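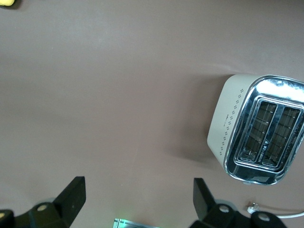
Two Slots Is Enough: Rehema Ogola on Fixing and Keeping Toasters

Rehema Ogola has repaired small kitchen appliances in Padley for 18 years. She works out of the back half of a former shoe shop and takes in kettles, mixers and irons, but most of what comes through the door is toasters. We talked on 13th February while she ate her lunch.

She started with the cream two-slice kind, the ones with a chrome top and a bit of pattern on the side. "People keep those," she said. "A plain one goes in the trash when it stops working. If it has dots on it or flowers, they bring it to me. They've had it on the counter for years and they like looking at it."

The fault is usually crumbs. Ogola said she asks every customer when they last emptied the tray, and a good number didn't know there was one. "Unplug it, let it cool, pull the tray out over the sink. If there's no tray, turn it over and shake it. Don't go in with a knife. I've seen what a knife does to the wires."

The second most common complaint is a lever that won't stay down. Sometimes that is crumbs too. Sometimes the small magnet at the bottom has failed, and then it depends on whether she can get the part. She buys most of her parts from Koppel, a supplier that still sells to one-person shops. Her last order came to 482 pieces, mostly springs and cord clamps.

I asked about four-slice models. She doesn't care for them. "More to go wrong, and they take up half the counter. I have a family of five and a two-slice. You make toast twice."

On cleaning, she keeps it simple. Painted sides get a damp cloth and a drop of dish soap. Chrome gets the same, then a dry towel right away so it doesn't spot. She won't use scouring powder on either one. "You get one good look at it shiny and after that it's scratched for good. With a printed pattern you can rub it right off. A man named Urmas Paulauskas brought me one where half the design was gone. It toasted fine. He wanted to know if I could put the pattern back, and I can't."

She charges a flat fee for looking and puts it toward the repair if the customer goes ahead. When something isn't worth fixing she tells them at the counter. Cheap ones with riveted bottoms she mostly turns away.

Her own toaster is a secondhand one from Nemuslow, bought without a cord. She put a new cord on it that evening. In March she plans to run a free session on basic upkeep at the shop, and people can bring their own machines. "Empty it first," she said. "I'm the one who sweeps up."

Contact the editor | © Padley Household Pages | Back to top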